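Teresa Geraghty has worked on the Cledora rezoning file for four years, and she begins with the parking schedule.

"The bylaw minimum gives you 53 stalls," she said. "The application shows 22. Everything else in the staff report follows from that gap."

The proposal, from the housing non-profit Padik, would replace a row of vacant shops with rental units above a ground-floor clinic. Council deferred second reading until September so that a revised traffic study could be filed.

Geraghty, the planner who prepared the report, said the delay was procedural. The first study used counts taken during a road closure. "You can't calibrate a model on a closed street. We asked for new counts at the Lubis Avenue intersection."

Those counts recorded 1133 vehicles in the afternoon peak, within the capacity of the existing signals.

Shu-fen Yau, who manages the project for Padik, said the study would not change the unit mix. "The rents are tied to the funding agreement. If we lose a storey, we lose the agreement."

Asked whether a lower building had been tested, Yau said it had, twice. "Neither version covered its operating costs."

Written submissions remain open with the city clerk.
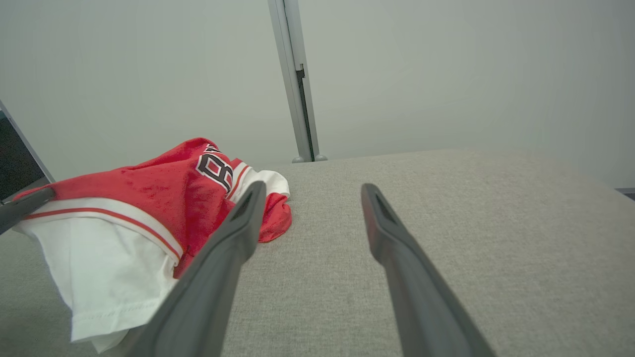 A red and white sports jersey on grey upholstery.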